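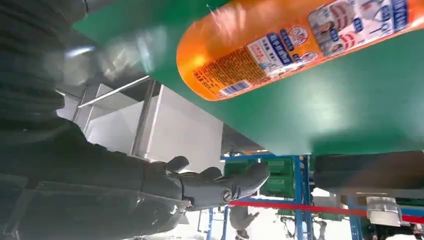 Un envase naranja sobre fondo verde, en la feria.

El sábado me escapé por fin a la feria de conservas y aceites de Lencho, que llevaba años oyendo hablar de ella y siempre me pillaba trabajando. La entrada eran 2 euros (¡con bolsa de tela incluida!) y a las once ya no había donde aparcar, así que dejé el coche junto al campo de fútbol y bajé andando.

Empecé por Filletti, que hacen unas anchoas en aceite de escándalo. Aníbal Guzmán, el que atendía, me dio a probar dos curaciones distintas y me quedé con la larga, aunque me dolió un poco el bolsillo. Luego pasé por el puesto de Vimura y me llevé una lata de 800 gramos de pimientos asados, que pesaba como un muerto el resto de la mañana. Según el folleto había casi 100 expositores. Yo vi la mitad, como mucho, entre lo que me paro y lo que hablo...

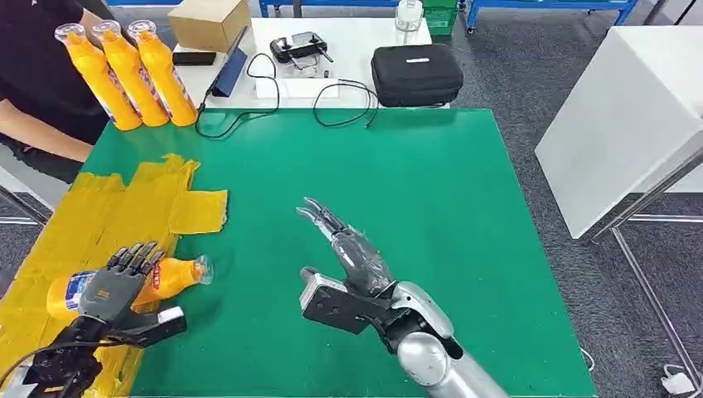 A las doce y media tocaba la cata de aceites de Siu-ming Chien, y menos mal que me había apuntado, con la cola que había. Probamos cuatro y el más verde picaba tanto que acabé tosiendo delante de todo el mundo. Nos explicó que hay que calentar el vasito con la mano antes de oler, cosa que yo no había hecho en mi vida, y que en casa guarda las botellas en un armario, lejos del fogón. Las mías viven pegadas a la vitrocerámica, ejem.

Para comer, regular: bocadillo de bonito y una espera larguísima al sol. El café, bueno. La próxima es en mayo y pienso ir con carrito.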